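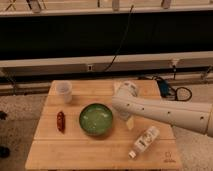
Carnet > Cuisine du dimanche > Piments et autres entêtements

Temps de lecture : 6 minutes

8 décembre 2024

Il y a des recettes qu'on apprend en une après-midi et d'autres qu'on traîne derrière soi pendant des années, comme une valise dont une roulette grince. Ma sauce au piment fait partie de la deuxième catégorie. Je vous en parle depuis l'ouverture de ce carnet, par petits bouts, en vous promettant toujours un vrai billet « la prochaine fois », et plusieurs d'entre vous ont eu la gentillesse de me le rappeler (Maman, je t'ai reconnue sous ton pseudonyme, ce n'est pas la peine d'insister). Alors voilà, je m'y mets, avec une tisane et le chat sur les pieds.

Il faut remonter à l'époque où je louais une chambre au-dessus de l'épicerie Gulera, dans cette rue en pente où je faisais toujours semblant d'admirer une vitrine pour reprendre mon souffle. L'épicier s'appelait Severino Echevarría et il vendait de tout, des lentilles, des lacets, des ampoules, du savon à la coupe. Il avait surtout, derrière la caisse, une étagère de bocaux qui n'étaient pas à vendre. J'ai mis deux mois avant d'oser lui demander ce qu'il y avait dedans. Il m'a regardée longuement, il a pris une tranche de pain, il y a déposé une goutte de quelque chose, vraiment une goutte, et il m'a tendu le tout sans un mot. J'ai pleuré, bien entendu. Mais derrière la brûlure il y avait un goût de fruit, de fumée, presque de pruneau, et j'en ai redemandé tout de suite, ce qui l'a beaucoup fait rire.

À partir de là je suis descendue presque tous les soirs à la fermeture. Je l'aidais à rentrer les cageots et il me parlait de piments. Moi qui croyais qu'un piment, c'était rouge et que ça piquait ! J'ai appris qu'il y avait ceux qu'on mange frais et ceux qu'il faut laisser rider, que le séchage change tout, que les graines ne sont pas les grandes coupables qu'on prétend (ce sont surtout les membranes blanches auxquelles elles s'accrochent), et qu'on ne se frotte jamais l'œil, même trois heures après, même si on s'est lavé les mains. Cette dernière leçon, je l'ai reprise plusieurs fois, en candidate libre.

Sa sauce, il la tenait d'une tante, et il ne pesait rien. « Tu regardes, tu sens, tu attends. » Allez noter ça sur une fiche ! J'ai rempli un cahier entier de choses comme « vinaigre : un peu plus qu'hier » ou « ail : oui ». Quand j'ai déménagé, il m'a donné un petit pot et une poignée de piments séchés pliés dans du papier journal, et il m'a dit que je finirais bien par la trouver toute seule. J'ai gardé le papier. Les piments, non, je les ai ratés tous en une seule fois, en les faisant griller trop fort dans un studio sans fenêtre à la cuisine. Les voisins m'en ont parlé longtemps.

Depuis, je tâtonne. Il y a eu l'année du vinaigre de cidre, trop doux. Il y a eu la période tomate, que je regrette. Il y a eu surtout le stage à Rondonuwu, une maison d'hôtes tenue par un couple adorable, où l'on nous a fait fermenter des piments pendant quatre jours en écoutant des chants de baleines. J'étais arrivée sceptique et j'en suis repartie convaincue, pour la fermentation du moins (les baleines, je vous laisse juges). C'est là que j'ai compris ce qui manquait à mes essais : du temps, tout bêtement, et du sel.

Voici donc où j'en suis aujourd'hui, et je vous le livre comme je le fais, avec mes manies.

Je prends des piments rouges séchés, pas trop forts, souples encore sous le doigt. S'ils se cassent net, ils sont trop vieux, et le goût tourne à la poussière. Je les ouvre, je retire les graines et je les passe quelques secondes dans une poêle sèche, à feu moyen, le temps que l'odeur monte. Dès que ça sent bon, c'est fini, on les sort ! Ensuite ils trempent dans de l'eau chaude, sous une assiette retournée, pendant que je fais autre chose (la vaisselle, en général, ou rien). Puis je mixe avec de l'ail, une pincée de cumin, du vinaigre de vin et du sel, en allongeant avec un peu d'eau de trempage si elle n'est pas amère. Goûtez-la avant, vraiment, elle m'a gâché plus d'une tournée.

Pour la version fermentée, je pars de piments frais hachés avec leur sel, dans un bocal que j'ouvre chaque jour pour laisser sortir le gaz. Au bout d'une petite semaine j'ajoute le vinaigre. Le vôtre ira plus vite ou plus lentement selon la cuisine ; la mienne est glaciale dès novembre et tout y prend son temps, moi comprise.

Je me suis acheté en avril un petit mixeur Jeser, d'occasion, qui fait un bruit de tondeuse mais qui donne une purée parfaitement lisse. Avant cela je passais tout au tamis, à la cuillère, et j'y laissais mon poignet et ma bonne humeur. Pour les piments, je commande chez Zosivura, qui expédie des sachets correctement fermés, ou bien je les prends au marché quand la dame aux épices est là, ce qui arrive quand elle l'a décidé.

La sauce va sur tout. Sur les œufs, c'est évident. Sur une soupe de potiron, avec une cuillerée de crème. Dans une vinaigrette pour des lentilles tièdes, et là je vous demande de me croire sur parole. Mon frère en met sur le melon et nous avons renoncé à en discuter.

Au printemps je suis repassée dans la rue en pente. L'épicerie est toujours là, tenue maintenant par la nièce de Severino, et lui vient s'asseoir près de la caisse en fin d'après-midi. Je lui avais apporté un pot. Il a pris du pain, il a mis une goutte, il a mâché très lentement en regardant le plafond. Puis il m'a dit : « Un peu moins d'ail. » J'étais aux anges, vous n'imaginez pas.

J'ai donc réduit l'ail. Je refais une tournée ce mois-ci pour les cadeaux de Noël, et si vous avez vos propres dosages, ou une tante qui refuse de peser, racontez-moi ça dans les commentaires, je lis tout, même si je réponds avec trois semaines de retard.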